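Old Dell tower, fan goes loud after 11 minutes. Clean it or replace it?

juwita_h
Posted September 5, 2025

Hello all. My name is Juwita Halim and I repair old computers for a reading room in our neighborhood. I have one Dell desktop which starts normal, but after 11 minutes the fan becomes very loud and then the computer turns off. It has Windows and only office programs.

I removed the cooler and cleaned the old paste from the processor with alcohol. Before I put everything back I want to ask if the processor must come out of the socket also. I have opened the lever but I did not touch the chip yet.

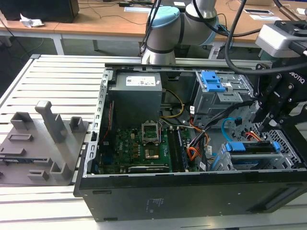
The Dell on its side, socket open. Drive cage with the blue tabs is at upper right.

I have new paste from Brosach, the small tube. Is it good enough?

tobbe77

Leave the chip where it is. Close the lever, put paste, put the cooler, finish. Every time you lift a processor you risk the socket, and you gain nothing.

Any paste is fine for this machine. A drop like a small pea.

Pattinasarany

I don't agree with "gain nothing". If old paste went over the side of the chip, it is better to look under it one time. Lift straight up, hold only the edges, and don't touch the contacts.

Also check the cables before you close. I see the light blue SATA cable and the orange and yellow power wires lying over the board. Make sure none of them can reach the fan.

tobbe77

She wrote that she cleaned it. I have done 300 of these office machines at my old job and I took out the chip maybe seven times. Tie the cables, yes, there I agree.

juwita_h

Thank you both. I looked from the side with a lamp and there is no paste over the edge, so I closed the lever and left the chip. The cables I tied together with a soft strap, away from the fan.

One more question: should I change the power supply too? A shop offers me one from Trirano for 19 dollars.

Pattinasarany

Not yet. First run it for one hour and write down the temperatures. And I would not buy such a cheap one.

juwita_h

Okay, I will wait with it. I will test tomorrow and write the numbers in this thread.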